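Skulleck list archive: teaching-by-demonstration
Subject: Re: hand-held grippers versus the remote rig, folding set
Date: 2018-05-17

The message before this one in the thread said:

> We've now had a proper go at both ways and I don't see why we are
> still arguing. With the Firndale remote rig one person gets through
> 20 folds in a morning if nothing sticks. With the hand-held grippers
> the same person does 60 and goes home in a good mood. The arm never
> has to leave the lab, and we get real bedrooms with real beds in them
> in place of the grey table. I propose we stop booking the rig, put
> all the hours until the end of June into hand-held, and aim for 800
> folds of padded jackets and other bulky things. Henda can be trained
> on that and we'll know by the summer. Any objections, speak up now.

Speaking up, then.

I don't dispute the 60. I was slower than that but I am slower at most things. What I doubt is that a fold done with the hand-held pair is the same sort of thing as a fold done through the rig, and the plan treats them as if you could pour one into the other and stir.

When I drive the rig I can only ask for what the arms can do. If the elbow won't go there, the fold doesn't happen, and I swear and try it another way, and that other way is what gets recorded. It's slow because the arms are slow. With the grippers in my own hands I have my own shoulders and back, and I lean. I caught myself leaning right over the mattress to get at a far corner last week. Henda is bolted to a stand. What is it supposed to learn from that? You can throw out the stretches it can't reach afterwards, and I know the script does this, but has anyone looked at which folds are left when it has finished? My guess is the easy ones near the front.

Second thing, feel. Padded stuff is awkward because it pushes back. You press a fold down, let go, and it rises again a bit, so you press again somewhere else. Holding the grippers I get some of that through my palms and I react to it without thinking. None of it goes in the recording. All the model gets is the picture and where the jaws went, so it sees me press twice in one place and once in another and has to guess why. On the rig I can't feel a thing either, so at least I am as badly off as the robot and whatever I do, I do from what I can see.

Third, the beds. I agree the grey table was too kind to us. A soft bed cover moves when you drag a sleeve across it, the pile changes shade wherever it's been brushed, and there is usually other stuff lying close to the thing you want. Good, I want all that in. But if every bed is also a new person with new habits, and half of them fold a coat lengthwise first and the other half start with the sleeves, we will not be able to say what went wrong when Henda makes a mess of it. The Weerakoon set had just this trouble and it had more than 40 people in it.

What I'd ask for before anybody cancels the rig:

Same garments, same bed, same two people, both ways. 20 folds each by hand-held and by rig. Train one model on each lot and run them on the arm. It's a few days' work.

Write down which fold comes first and make everyone stick to it.

Keep the failed ones. I know people are stopping the recording when a fold springs open and starting again. That is the very bit I'd want to learn from.

Somebody publish how many of the hand-held folds survive the reach check. If it's most of them I'll shut up on that point.

If hand-held wins on the arm, fine, cancel the booking and I'll do my share of the 800. At the moment all we have shown is that people are quicker than robots at folding coats, and I'd have taken that on trust.

On the size of things, a bulky item folded lengthwise still takes up a lot of the bed, and I'd like whoever is picking the garments to say whether we mean to stop there or go on to a square. The notes say both. One with the jaws open is below my name.

(the slow one, second bench) 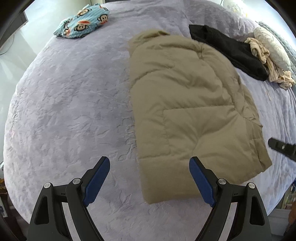 Archive page last changed: 2 messages in thread, index rebuilt in June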